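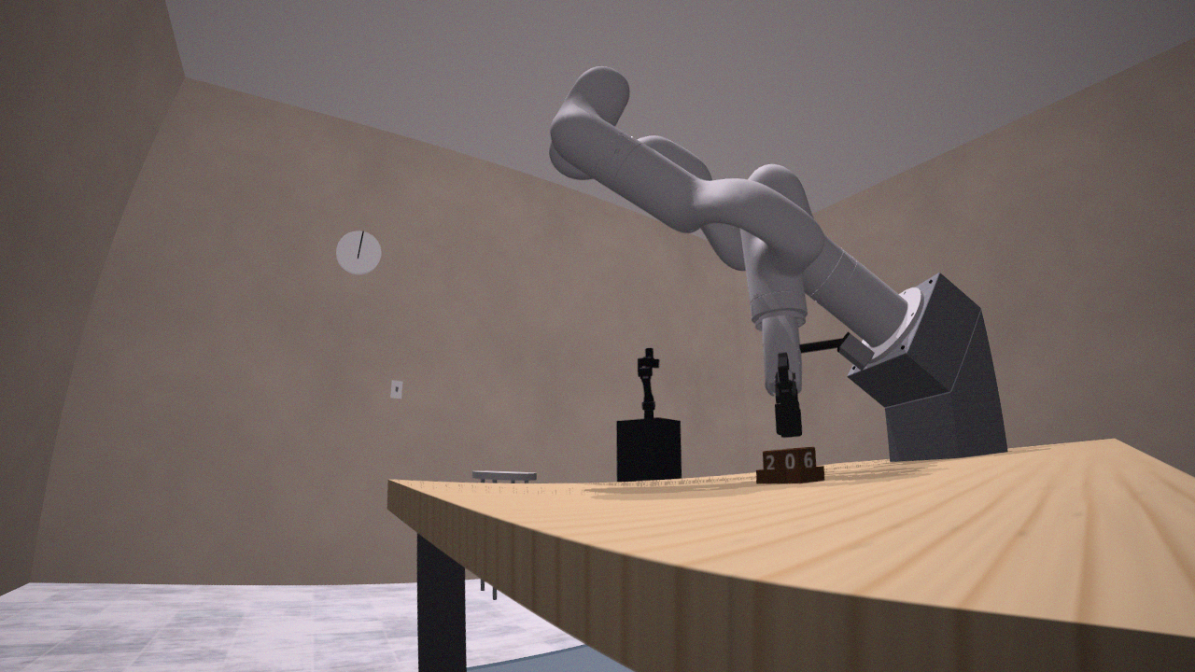

September, workshop notebook, finish bench

Starting the oil tests again from scratch. The spring set was no use because we changed sandpaper halfway through and only wrote it down on one of the boards.

Stock is white oak offcuts from the Murmont stair job, all from the same two planks. Planed both faces, crosscut to 11 inches, and let them sit on the rack overnight with spacers between them. Numbered the end grain in pencil. Do not number the faces, the pencil shows through the Flullilis oil.

Oils on test:
Forsyth hard oil, the can we opened in summer
Flullilis natural, new can
Plain raw linseed, as the control

Sanding

80, 120, 180 on every board, by hand with the cork block for the last grit. Half of each board then goes on to 240. Line between the halves marked with tape on the back edge. Vacuumed, then wiped with a rag barely damp with mineral spirits. The tack cloths leave something behind that the Forsyth doesn't like, so leave them in the drawer.

Board 5 has a patch of tear-out near one end. Kept it in anyway, will read it from the other end.

First coat

Started at 9:30. Flooded on with a white pad, left 15 minutes, wiped off with clean cotton. The Flullilis went on thicker than I remember and was already dragging by the time I wiped it. Next time give it 10 minutes at most. Linseed soaked in unevenly, worst on the 180 halves.

Shop was at 76 degrees when I started and crept up after lunch once the sun got round to the big door. Humidity meter reads nonsense again. Changed the battery, no difference.

Rags went in the water bucket with the lid on. Please keep doing this even for one rag.

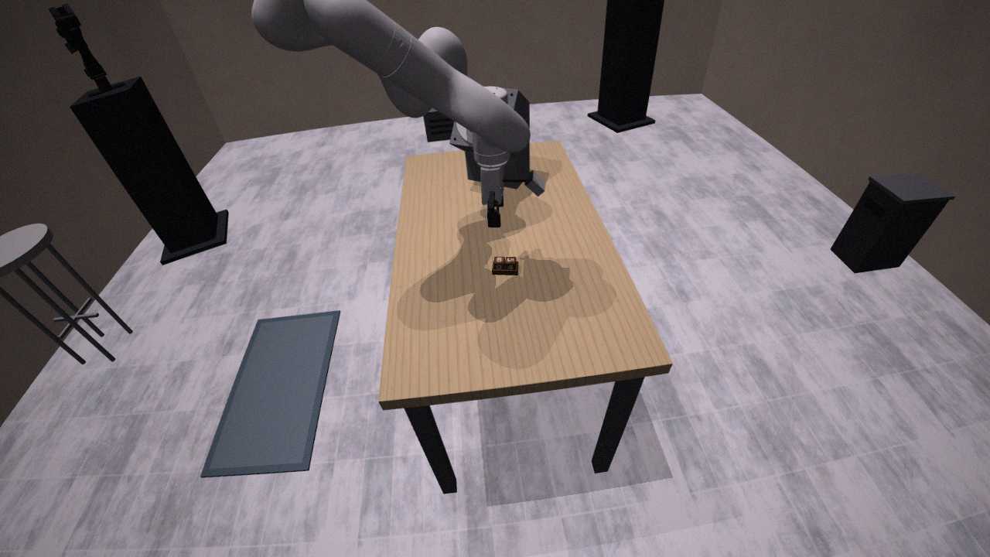 Second coat

Following morning. Forsyth boards dry to the touch, slight raised grain on both halves. Flullilis dry except board 4, which had a sticky spot where I must have missed a wipe. Linseed still wet, as expected, so those wait.

Scuffed with 400 by hand, very light, with the grain. Went through the oil on the edge of board 2. Edges need no more than one pass.

Second coat much thinner than the first. Used a folded cotton pad and stopped when the surface looked even under the lamp. Left it 10 minutes, wiped, then wiped again after 40 minutes because a few pores were bleeding back. The Forsyth bled most. On a tabletop that would mean coming back to it several times in the evening, worth remembering when we quote the Grotard dining tables.

Water and coffee

Not started. The plan is a wet glass and a cold coffee ring on each half, left one hour, then again overnight on fresh spots. Boards should cure for over a week first. Shireen Fourie wants vinegar added since the Grotard people asked about salad dressing. Fine by me, but it needs its own spot and there isn't much room left on the short boards.

Color so far

The 240 halves are a little lighter with the Forsyth. With the Flullilis I can't tell the halves apart. Linseed is the yellowest of the lot by a long way and will get worse.

To do
Order more white pads
Return the humidity meter or find the receipt
Cut spare boards from the second plank before it gets used for drawer fronts
Ask Shireen which vinegar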